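Kemppainen 7 leak thread. Typing this on a train so bear with me

Okay so the spec sheet that went round last night looks real. Three different people sent me the same PDF, same part numbers, same weird footer. Going through it now
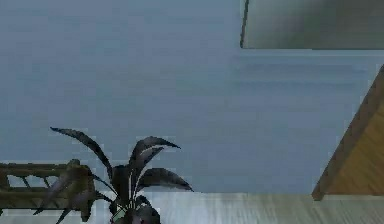

Karthik Sarkar wants to know if the headphone jack is gone, because if it's gone he's keeping his old one till it dies. Fair. It's still there, Karthik! Bottom edge, left of the charging port. Page 2 of the sheet

Price. $739 for the base model. That's $100 more than last year and I don't love it. Same storage as before too, so you're paying for the screen and the new chip I guess

Battery is the part I'd been waiting on and the sheet just says "all day". No capacity. Come on. Every other line has a number to it and then that

Camera — two on the back, one on the front. Second one is a zoom lens. Last year's was a wide angle that I used maybe twice, so good trade for me, maybe not for you

Someone asking about colors. Black, white, a dark green. The green is only on the bigger storage model which is anoying, they did the same thing with the red one

Shanthi Mridha points out the sheet says "splash resistant" and last year's said "water resistant". Good catch, I read right past it. Could be nothing, could be a translation thing. Would not take it in the pool

Software. Ships with the Gretik launcher on top, you can't remove it, you can turn most of it off. If you had the last phone you know the drill: settings, home screen, scroll way down, the toggle called "simple layout". First thing I do on any of these

No word on Hutgate carrying it. They had the last one a month after everybody else and only in black. If you're on their plan I'd plan on buying it unlocked and check the bands before you do

Oh and the fingerprint reader moved to the side, on the power button. Left handed people, I'm sorry. Tried one like that on a Starnisum tablet and kept hitting it with my palm

Announcement is October 30, 2018, they put the invite up this morning. Stream is on their site, I'll be posting during if the wifi holds up

Should you wait? If your phone works, yeah, wait for the battery tests. If the screen's cracked and you're getting glass in your thumb, last year's model is going to drop in price the minute this is out and its still a good phone

My stop. Will get to the rest of the replys tonight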